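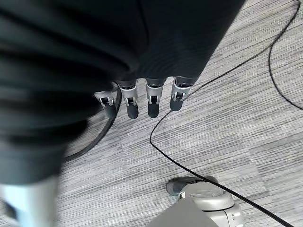

4. The Garage Door as a Tennis Partner

4.1 How wall play starts

We went into the diaries expecting to read about lessons. What we got, page after wonderful page, was garage doors. The 100 families in the Stundmont sample sent back 2,000 diary entries between them, and the wall turns up in so many that we gave it its own code before the first round of reading was over. Children hit against garage doors, the side of the house, a school wall after hours, the low concrete wall behind the Plutby grocery store. Parents wrote about it with the mix of pride and weariness that anyone who has lived on the other side of a garage door will know well.

Very few children were told to do it. In the typical entry a racket came into the home first (a hand-me-down from a cousin, a yard sale find, a birthday gift) and the wall came later, on some afternoon when no one was free to play. One mother wrote that her son "asked me, then his dad, then his sister, and then I heard the thumping start." We love this entry, and we quote it whenever we present the work, because the order in it is so common: parent, parent, sibling, wall. The wall is the last one asked and it always says yes.

4.2 Rules, scores and imaginary opponents

Earlier work on solo practice, including Jelínek's study of young swimmers and Manole's interviews with junior skaters, treats time alone mostly as repetition. Our diaries tell a livelier story. Children at the wall were nearly always playing a game of some kind. They kept score. They had rules about the drainpipe, about the crack in the driveway, about balls that rolled under the car. Several played both sides of a match, switching the racket from hand to hand so that the opponent would be left-handed and a bit worse.

The rules were also surprisingly strict! A girl aged 7 explained to her father that a ball hitting the door handle was "out forever," meaning that the whole game had to begin again. He suggested that she might just replay the point. She refused, and in his entry for the next week he reports that he has joined the game and that the rule now applies to him too. Exchanges like this one show how seriously children take a game they have made up, and how quickly an adult who steps in has to accept the terms.

We coded an entry as rule-based play if it named at least one rule that the child would enforce against themselves. Rätsep read the entries first and Krūmiņa read them again without seeing the first set of codes. Where the readers disagreed, it was usually over entries written in a hurry, such as "hit balls till dinner," which could mean almost anything. Those were left out of the rule-based group.

Figure 4. Robot hand with fingers pointing down toward a gray striped carpet.

4.3 The parent at the window

Wall play looks like something children do by themselves, but the diaries are full of parents listening to it. They knew from the rhythm whether things were going well. A steady thump meant a good rally. A long gap meant the ball had gone over the fence or into the hedge. One father in the Arnico neighborhood wrote that he could tell from the kitchen when his daughter had learned to hit a backhand, before she came in to tell him, and that he acted surprised anyway.

This kind of attention from a distance deserves far more study than it has had. Hellwig's work on parents at the edge of the field deals with adults who are watching and know that they are being watched. The parent indoors is in a different spot. The child may not know that anyone is following along, and the parent can enjoy the practice without turning it into a performance. In follow-up interviews, children were delighted (and once or twice a little horrified) to find out how much had been heard through the wall.

There was friction as well, and we don't want to leave it out. Paint chipped. Neighbors complained, mostly about early mornings. The Jibrin street families worked out a shared quiet hour, which the children turned at once into a deadline, with a race to finish the last game before it began. In 2 homes the garage door had to be replaced, and in both the old one was offered to the child as a practice wall for the backyard. One child accepted. The other said that it wouldn't sound right.

4.4 When the thumping stops

Most families could say when the habit began, and few could say when it ended. Entries get shorter, then the wall drops out of them, then a parent mentions finding a gray, bald ball in the gutter while clearing leaves in October. Some of the children had moved on to a club and had real partners to play with. Others had switched to soccer or music. A parent of a club player wrote that she missed the noise, and that on match days she still listens for the same rhythm from the bleachers. Her son, asked separately where he had learned to play, named his coach first and the garage door second.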